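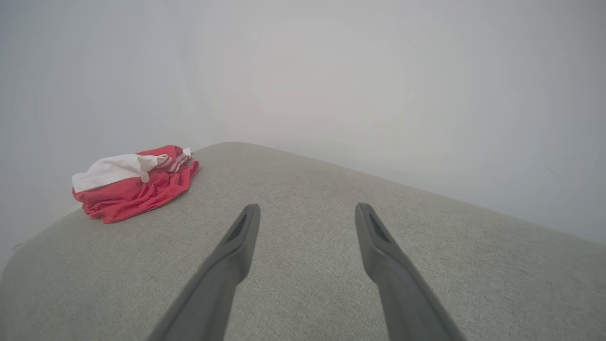 Seon-mi Ban asked us if a wool blanket can go in the washing machine at all, or if she must always bring it to the shop. Many customers of Resstead ask the same, so we start with this one.

Can I wash a wool blanket at home?
Yes, if the label allows it. Use the wool programme, cold water and a liquid soap for wool. Please do not fill the drum more than half.

How much soap do I need?
For one blanket 8 ml is too little and 200 ml is far too much. We use 100 ml.

My blanket became smaller. Can you repair it?
Sometimes a little. We wet it again and stretch it on a board, but felted wool does not come back completely.

How long does cleaning take in the shop?
Six working days. In September it can be eight — many people bring their winter things in the same weeks.

Do you collect from Ultholm?
Yes, in the morning only. Please write your name on the bag.

Do you also remove moth holes?
Small holes we can darn. For large ones, please send a message to Jong-dae Ha before you come.

Can I pay by card?
Yes, in the shop. The driver takes cash only.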